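The Snack Table: Notes for My Talk at the Tustimbridge Hall
Rafsan Chowdhury, running time 25 minutes with questions 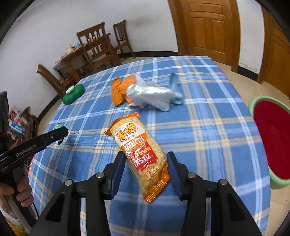
Good evening, everyone, and thank you for coming out when I know the kettle at home was calling. (Wait for the back row to sit. They always take a while.)

Start with Mum's table. Square, always a cloth on it, and anyone who came through the door had something to eat put down before they'd got their shoes off. I grew up thinking every household did that. When I moved into the flat above the Hikitz shop I bought a checked cloth before I bought a bed, and I'd still defend that decision.

Then on to rice crackers, which is really what I've come to talk about. Ask who had them as kids. Let people call out, it warms the room up nicely.

My favourite at the moment is the Chinese kind in the clear wrapper with orange ends, 米多奇 on the front in big yellow characters. Spell out 非油炸 slowly, one character at a time: not, oil, fried. My neighbour Mrs Ní Mhurchú learned those three off the packet and now looks for them on everything in the Asian grocery, and good on her. I love that you can see the crackers through the wrapper before you open it. Mention the bumpy surface, and how that's the bit that catches the seasoning on the savoury ones.

Story about the Ulum picnic goes here. Keep it short this time!! We catered for 100 and 40 turned up, so I took crackers home in my backpack, my jacket and a borrowed pram, and we were eating them well into May. My sister still brings it up.

Slow down for the next part. What I'd like people to try is putting one unfamiliar packet out when they have visitors. Don't decant it into a bowl. Leave it on the cloth in its wrapper, colours and writing and all, and let people pick it up and turn it over and ask you what it says. I've had better conversations over a packet I couldn't fully read than over any dinner I've cooked (and I have cooked some long dinners, as a few of you know).

If there's time: tea pairings. Plain crackers with jasmine, sweet ones with a strong black tea, no sugar. Skip the coffee argument, we lost ten minutes to it last time.

Tasting plates go round from the left. Ask about allergies BEFORE they go round, and keep the wrappers handy so people can check the labels. Spare napkins are in the blue tub under the lectern.

Questions, then chairs stacked by nine please.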